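Herkia Robotics Club takes two-arm robot to Grester student finals

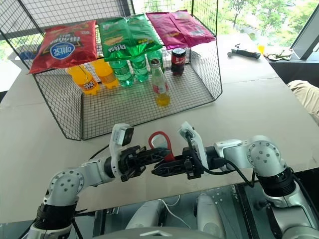
The club's robot at work with a wire basket of drinks and snack bags.

TIERNEY, Tuesday, January 23, 2018 -- Students from the Herkia Robotics Club are through to the Grester finals. 24 teams entered. Task this year: handling everyday groceries with two arms.

"Bags are the hard part -- they crumple, they slide," said team captain Peadar Keogh. "Bottles we can mostly do."

Club started in September, meets after class. Parts paid for by a $3000 grant from Wararier. New membres welcome.

Contact: Fiachra Mulcahy, club advisor, ext. 221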